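From the Back Row: The Flakusness Pavilion Guide, Reread

Regular readers will know my weakness for old fairground paper. Tickets, maps, placemats, the little cardboard fans they gave out when it was hot. So when a copy of the souvenir guide to Flakusness Gardens came up in a job lot I paid more than I should have, and I have spent most of February reading it in the bath.

For those who never went, Flakusness was a seaside amusement park with ideas. It had the usual waltzer and the usual helter-skelter, but the management had been abroad and seen a proper exposition, and came home wanting pavilions. They got two and a half. The guide gives all of them a double page, including the half.

The Esari Pavilion was the grand one. It was paid for by a maker of kitchen ranges and promised "a journey through the home of the future" in 7 rooms, seen from a moving bench. The bench moved at the speed of a man looking for his glasses. According to the guide it could carry 600 visitors an hour, a number I would like to see the working for, as my aunt once queued from lunch until the lamps came on and had to be bought a second bag of chips to keep her there. She says the future was mostly beige and had a great many drawers.

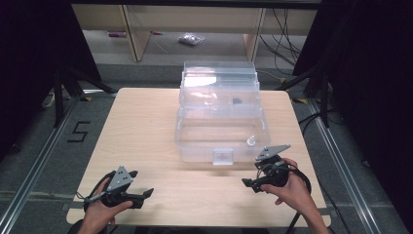
Clear box, lift-up tray, plenty of room left.

Back to the guide. The Jisari Skyride gets the best artwork, a painting of a family in a gondola with their hair perfectly in place. This was on a cliff top on the North Sea. The real gondolas had a canvas hood which came down in any sort of wind and stayed down, so that what you mostly saw on the ride was the inside of the hood. I went on it six times and could still draw you the stitching.

There is a fold-out map as well, and I've had a happy evening comparing it with the one on the back of the car park leaflet. They disagree about nearly everything. The boating lake changes sides. The first aid hut appears on one and has been replaced by a doughnut on the other. The miniature railway on the fold-out makes a full loop round the rose garden, when anybody who rode it will remember it going as far as the bins and reversing.

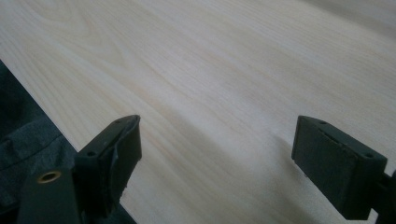
The half pavilion was Tanui, which was meant to be a tropical island with singing birds worked by compressed air. The guide describes the show as if it were already running. "Gasp as the volcano wakes!" it says. The volcano never got its top. The birds did arrive, and for two seasons they sang in the entrance hall next to the cash desk, all of them slightly flat, until the compressor was wanted for the dodgems.

I'd dearly love to know what became of them. A reader wrote last year to say that one was sold with the contents of the ballroom as lot 2548, described as "parrot, mechanical, not tested". If you have it, please test it and let me know.

Next time I'll go through the adverts at the back, among them a full page for a hotel offering hot water on request. Also still wanted: any photograph of the Skyride with the hood up, and a Flakusness placemat without gravy on it. Letters to the usual address, and the slide evening is on Wednesday at the usual hall. Bring a cushion.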